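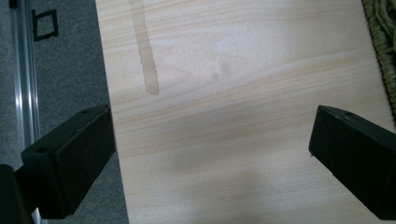
3. Preparing the boards

You've got everything out of the box and checked off, so now comes the part we enjoy most! The boards in your Skerkholm shelf kit are supplied bare. A little time spent on them now makes a lovely difference to the finished shelf.

3.1 Choose where to work

Lay an old sheet over a table or on the floor. Carpet is fine to work on as long as it's well covered, as sanding dust is a nuisance to get out of the pile.

3.2 Look over each board

1. Lay the board flat near a window and look along it from one end.
2. Turn it over and do the same again.
3. Decide which face will be on top and put a small pencil cross on the other one.

Pale wood varies a great deal. You may find wide, wavy grain on one board and fine straight lines on the next, and brown streaks or faint smudges are nothing to worry about. Gus Mbeki, who drew up the Skerkholm range, always puts the waviest board at eye level - do try it!

Note: Send back any board that is split or won't lie flat. Write to Lovisa Wikström at Halvorsen, giving the kit number on the lid.

3.3 Treat marks

1. Wipe the board with a barely damp cloth, going with the grain.
2. Leave it to dry on its edge for 40 minutes.
3. Rub any mark gently with the fine paper from bag B, again with the grain.
4. Brush off the dust and look again in daylight.

A light mark may go completely. A deeper stain will probably only fade, and it can look rather handsome under oil. If you'd sooner not see it, swap faces and move your pencil cross.

Caution: Do not use bleach or a scouring pad. Do not sand across the grain, as the scratches will show up as soon as the oil goes on.

3.4 Soften the edges

1. Fold the fine paper in three.
2. Run it along each long edge with light, even strokes.
3. Give the corners a couple of passes, no more.

Go on to section 4, Oiling.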